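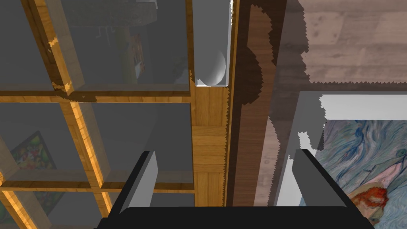

Ticket: second gripper + sim seats, shelf picking cell
Opened by: Zinhle Visser
Status: waiting on quote

9:40 ZV - Need a decision before September budget closes. Cabinet task in sim, white sphere in the glass-fronted compartment, gripper with two fingers open wide. Question is do we buy the wider Gasik fingers or stay with what we have.

10:15 Iker S. - What's the compartment width on the real unit? Sim one is narrow. Don't order off the sim model pls, the shadows come out as stair steps, no idea what else is set to low.

10:22 ZV - Asked Fabrice for the drawing. Shadow resolution is a render setting, seperate ticket.

11:05 Fabrice Royer - Drawing attached. Opening 157 mm. Gasik open stroke is 100 so it fits, not much left for the wrist tho.

11:30 ZV - ok. Quotes so far:
Gasik fingers, 3,000 the pair, lead time 11 weeks
Arklow, no price yet, chased twice
Soler does rental, min term too long for us

1:10 Consuelo G. - 3,000 is over what I can sign. Needs Ramiro. Does that include the mounting plate?? Last time it didnt.

1:25 ZV - Checking.

2:50 ZV - Plate NOT included. Asked for revised quote with plate and spare pads.

3:05 Iker S. - Can we hold the sim seats till next quarter, one is enough for the cabinet runs. Would rather have the spare pads.

3:20 Ramiro Alcaraz - Fine with that. Send me one number, plate in. Wont approve two POs.

3:25 ZV - Seats moved to next quarter. Waiting on Gasik.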